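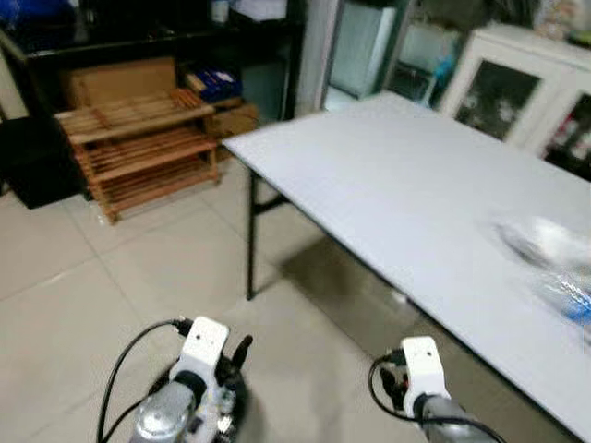

Prop workshop notebook, Lernitton series 2
15 Feb 2020

Continuing from the last entry. Lanterns first, then letters, then the study clock. The promo shoot for Pavon comes before the episode block now, so the hero lantern has to be finished ahead of the background ones.

Lanterns

Flicker board in the hero lantern still too regular. On the test clip it pulses like a turn signal. Loaded the slower pattern and cut the top brightness. Better by eye, but the camera picked up banding when we changed the shutter. Dimming the LED with a resistor and leaving the board at full output got rid of most of it. Remaining banding shows only on the white wall, and the cellar set at Zendham is dark stone, so I am leaving it alone.

The battery holder rattles. The sound department complained about this in October and the fix then was tape, which has let go. Put in felt on both sides and a strap across the top. Shook it next to the recorder with the gain up and heard only the handle. Waxed the handle pins.

Glass chimneys: six in stock, all the same height. One has a chip at the base that sits below the collar and won't be seen. Mark it anyway.

Color is still open. The amber gel looks right in close-up and too orange in the wide. Tried a half strength piece on the camera side only. Need the camera department to say which they prefer before I glue anything.
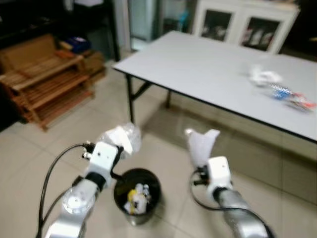 Letters

The letter in the drawer gets torn up on screen, so we need multiples. Script has it torn once. The director wants five takes covered, plus one clean copy for the insert. Paper is the cotton sheet from the last order, tea stained, dried flat under boards.

First batch curled at the corners. Too wet going in. Second batch got a brush instead of a tray and stayed flatter, though the tone is lighter. Clotilde Joly (script supervisor) compared them with the stills from series 1 and wants the darker tone. Brushed another coat on the second batch and left it.

Tearing test: the cotton sheet does not tear cleanly across the grain. It stretches, then goes all at once, and the sound is dull. Turned the grain the other way and it was easy. All copies to be cut with the grain running top to bottom. I have written this on the inside of the paper drawer too.

Ink holds up when the stain goes on first. Do not stain over the writing. The copy with the smeared signature is the one I did the wrong way around, keep it out of the set box. 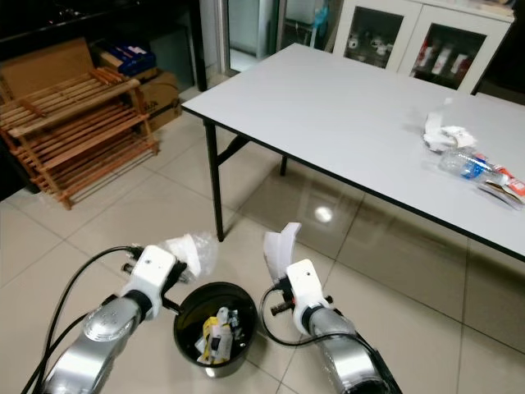 The kitchen set needs its waste dressing changed for the episode where the housekeeper finds the letter. Up to now we have used a tall square bin from Massawe, rented, and it blocks the actor's knee when she bends down. A low camera angle is planned, so whatever is on top of the pile gets read. A round black bin on the floor is closer to what the director described, and a yellow-and-white wrapper over crumpled white and clear pieces is a good mix for the top layer, since the color draws the eye before the hand goes to the paper. Plain wrapper for the set version, no real labels. Clear plastic is noisy when moved, so keep it to the bottom for any take with dialogue. The torn letter goes in last, with the signature piece face up. Clotilde wants a photo of the pile after each take so it can be rebuilt.

Returned the paperwork for the square bin. Massawe will take it back with the next truck and charge us to the end of the week.

Study clock

Movement taken out, hands now driven from behind by a knob. The hour hand slipped on the shaft during the fast wind. Reseated it with a paper shim and it held for 19 full turns before I stopped. The minute hand is fine.

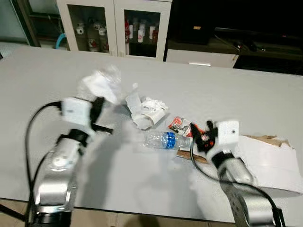 The tick is still there with the movement removed. Traced it to the knob shaft catching on the back plate once per turn. Filed the hole a little wider and added a nylon washer. Quiet at arm's length. Not checked with the recorder yet.

The dial glass throws a reflection of the window. Tilting the glass forward on a strip of card moves it out of the shot from the planned camera position, but if they change sides it will come back. Dulling spray is packed with the clock.

To do

Ask camera about amber, full or half.
Finish darker coat on letters, press overnight.
Clock with recorder.
Spare strap for lantern battery holder.
Label the chipped chimney.
Find out from Pavon whether the promo uses the drawer key. It is not on their list but it is in the boards they sent.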